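Teardown bench check, October, Pirna workshop. Filled in at the bench, sorry for the handwriting-to-typing jumps.

**Unit:** desktop tower, black, from the Thiele lot
**Job sheet:** 278

## Before opening

- [x] Mains lead out and off the bench
- [x] Power button held in after unplugging
- [x] Wrist strap on, clip to bare metal not paint
- [x] Mat test reading written in book
- [ ] Floor lead taped down. **Not done**, tape run out, on order from Plondura

## Case open

- [x] Side panel off and stored flat
- [x] Tower lying on its side, open face up
- [x] PSU label up and readable. PSU itself stays shut, no exceptions
- [x] Rim checked for sharp bits. Perforated edge on the left, latch bracket sticks out past the case at the lower corner. Gloves for lifting, watch sleeves
- [ ] Power cables tied back. Orange and black bundle still looped over the middle right. Tie before anyone reaches in for the boards

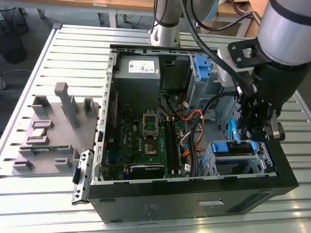
- [x] CPU socket: empty, retention bracket up. Leave it up, don't rest tools on it, pins are no good once bent
- [x] Blue drive latches, both there. No forcing, if it sticks stop and ask
- [ ] Thin red cable, left side. Label both ends before unplugging
- [ ] Graphics card: release catch first, last one got yanked

Comment: case weight not on the job sheet agian. Two-person lift til it is.

## Fixtures and small parts

- [x] Grey plate flat to the aluminium, no rocking
- [x] Holders and clips looked over for cracks, none found
- [x] Nothing loose left in the slats
- [ ] Plate number on the Taltevico list. Missing, ours stops at 38

Comment: printed clips do wear. Swap at 300 uses or at first crack, whichever's sooner. The 4,000 on the old sheet was a typo, ignore it.
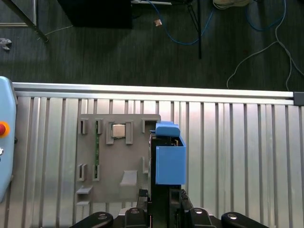 *Grey fixture plate with its holders, light-blue part at the right-hand edge.*

## Result

Pass with actions. Cable tie-back and labels before work carrys on, floor lead by next check. Plate number can wait.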